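We use cookies to keep this site working and to remember your settings. Accept | Manage choices

Unit 4 Handout: Petitioning Your Government

Bring this to section along with your notes on the First Amendment. Everybody remembers speech, press and religion. Fewer people get to the last clause, the right "to petition the Government for a redress of grievances," and it's my favorite part of the whole course!

A petition is simply a written request to people in power, signed by the ones making it. In the 1830s Congress got so many against slavery that the House adopted a gag rule to set them aside without debate. The rule lasted until 1844, and fighting it won the petitioners a lot of new friends.

Our practice case is the town of Tavden, where residents want the Nambiar Street bus line to run on holidays. The town charter says 200 valid signatures put an item on the council agenda, and 2,000 force a public vote. Look at that gap and ask yourself who can afford to cross it.

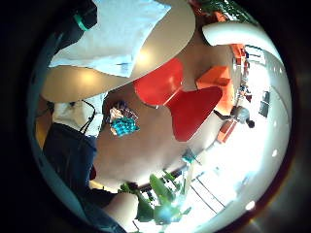
A round table and a red chair.

Now the fun part, drafting. Your opening sentence should name the body you're addressing and the exact action you want. "Do something about buses" gives a council nothing to vote on. Keep the whole text under 1,000 characters (yes, spaces count) and save your best stories for public comment.

Terms to know: redress, gag rule, initiative, referendum, valid signature, circulator.

For next time: read the Wurneck packet, pages on signature challenges, and come ready to argue one side. Final drafts are due in November.

Comments (3)

mapleriver: Is a circulator the same as a sponsor?

Course staff: No, the circulator collects the signatures. A sponsor files the petition. Great question!

tk_section2: the gag rule stuff was wild, more of that please

Related
Unit 3 Handout: Who Gets to Assemble?
Reading a City Charter
Nududier Zoning Debate: Background Sheet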